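Incidencia 502: la secadora del apartamento se detiene y dispara el diferencial
Sistema: Sarkar, cola de mantenimiento de instalaciones
Edificio: Callcombe, planta 6
Estado: resuelta, en observación
Fecha de apertura: November 20, 2025

Síntoma notificado
El diferencial del circuito de cocina y lavado salta con el ciclo de secado en marcha. El rearme funciona a la primera. El resto de los circuitos del apartamento no se ve afectado. El inquilino indica que el fallo empezó con programas largos y que ahora aparece también en los cortos.

Comprobaciones iniciales
Diferencial de 30 mA, tipo AC, botón de prueba correcto. Con la secadora desenchufada y el resto de cargas conectadas no hay disparo. Con la secadora como única carga, disparo a los 42 minutos. Se repite la prueba en la toma del pasillo, que cuelga de otro diferencial, con el mismo resultado. Queda descartada la instalación fija como causa principal.

Fuga medida con pinza: 6 mA en reposo con el aparato enchufado, subida progresiva con la resistencia conectada. Sin resistencia (programa de aire frío) la lectura no se mueve.

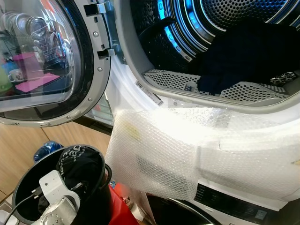

El disparo tardío apunta al aislamiento de la resistencia o al cableado próximo a ella, que pierde rigidez al calentarse. Se mide aislamiento a 500 V entre los bornes de la resistencia y el chasis, en frío, y el valor queda por debajo del mínimo de la ficha interna Skirnach. El circuito de puerta se revisa aparte para no mezclar averías: el aro lleva dos ganchos negros de cierre en el mismo borde, uno cerca de la parte superior y otro algo más abajo, y se comprueba la continuidad del microinterruptor con la puerta cerrada. Continuidad estable, sin rebotes al presionar la puerta. No se sustituye nada en esa zona.

Intervención
Se desmonta el panel trasero. Pelusa compactada en el conducto de aire y un cable de la resistencia con la funda quemada, apoyado contra la chapa. Se cambia el conjunto de resistencia y termostato de seguridad, se rehace la conexión con terminales nuevos y se fija el cable lejos del chasis. Conducto aspirado. Repuesto servido por el almacén de Dandelgate.

Verificación
Aislamiento en frío: superior a 200 MΩ.
Fuga en reposo: inferior a 1 mA.
Fuga con resistencia conectada: sin variación apreciable.
Ciclo completo de 73 minutos sin disparo, con el horno encendido en el mismo circuito.

Pendiente
Revisión del conducto en febrero. Si el diferencial vuelve a saltar antes, reabrir con este mismo número y anotar programa y minuto del disparo. No rearmar más de dos veces seguidas.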